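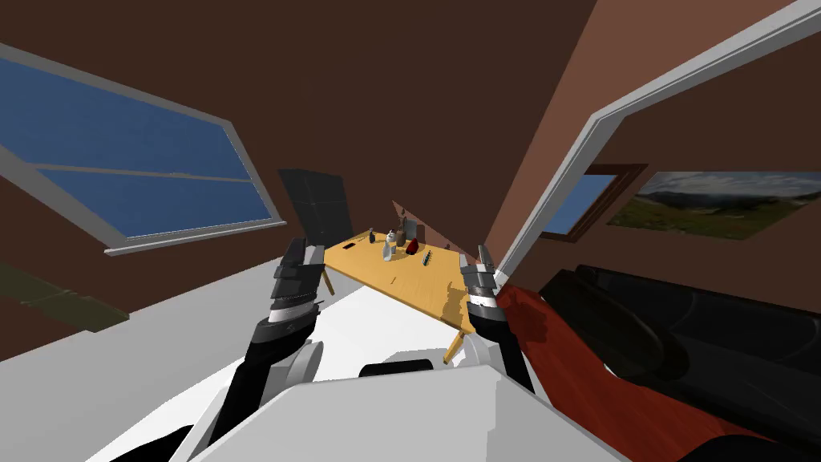

Gayan Mollah wrote:

> I've read draft 7 of the practice note and I still don't see why a
> simulated run needs a start-of-run check at all. There's no operator
> to hurt and nothing to break. On the Arngate floor we do the check
> because someone could be standing beside the arm. In the simulator
> we reset and go again. Could we drop section 2 for simulation and
> keep it for hardware only?

I'd rather keep it, but I agree the draft gives the wrong reason. The wording was carried over from the hardware note and talks about people inside the work area. For simulation the check is about whether the run can be compared with any other run. Last October we threw out 80 runs from the Zellex set when the start pose turned out to differ between the two sites. Nothing in the logs would have told us. One of the students spotted it while looking for something else.

So I propose we rewrite 2.1 to read:

"Before each run, simulated or physical, record the joint positions, the opening of every gripper and the pose of every camera. A run without this record may be used for debugging but shall not be reported as a result."

That's a couple of lines in a config file. The Adebisi scripts already write most of it, except the camera pose.

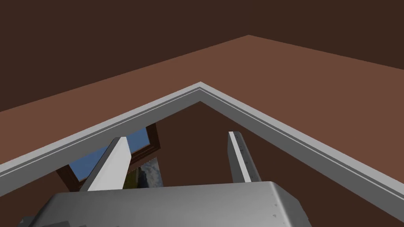
Intan Yeoh asked off-list whether the camera rule should cover views where the room is tilted, and whether we should be requiring people to level them before the files are shared. My answer is no to levelling. A camera that moves with the arm will tilt with the arm, and if one site rotates its pictures and another doesn't, we're back where we were with the start poses. Keep the original and write down the pose. If anyone wants a levelled copy for a talk they can make one and label it as altered.

She also pointed out that "wrist view" is used in the draft for three different mounting positions. I'll replace it with the link name from the robot model file, which everybody has anyway.
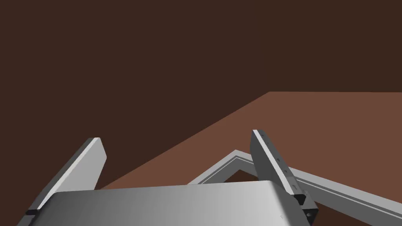
The visibility rule in 3.4 needs more work than the rest. As drafted, a run is marked faulty if the target is partly hidden for more than 30 frames. That can't stand for a camera mounted this close to the hand. The palm covers one side of the square grey frame on the tabletop and the right finger overlaps its top corner, and that's with the fingers open. Under 3.4 we'd be logging a fault for ordinary geometry. I suggest we separate hiding by the robot's own parts from hiding by other objects, and only count the second. In simulation the renderer can tell you which is which — on hardware it will have to be a note by whoever reviews the run.

I don't have a strong view on the number. Thirty came from the first Surketa draft and I can't find any record of how it was picked.

One more on 3.6, contact with fixed structure. The draft says "walls and furniture". I'd like it to name doors, door frames and handles as well. Sites have been treating a brush against a door frame differently, some as a collision and some as nothing. My preference is to log every contact above the force threshold with the name of the thing touched, and leave the scoring to the task definition. 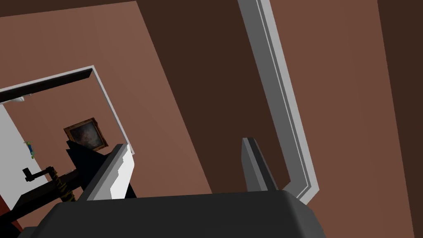
Open points for draft 8

2.1 Replace the text as above. Gayan, please say if you still object once the reason has been changed.

2.3 Gripper opening to be given in millimetres between the finger faces, as measured by the model, with no percentages. "50% open" means nothing across different hands.

3.4 Split own-part hiding from other hiding. Number to be confirmed.

3.6 Add doors, door frames and handles. Still need a sentence on doors that are meant to be opened as part of the task, where touching the handle is obviously allowed.

4.2 Whether a reset in the middle of a run starts a new run. I say yes. Intan says it depends on whether the random seed changes, and she may be right.

Please reply on the list and quote the section number in the subject line. I'll hold the draft open until everyone at Arngate has had a look at 3.6.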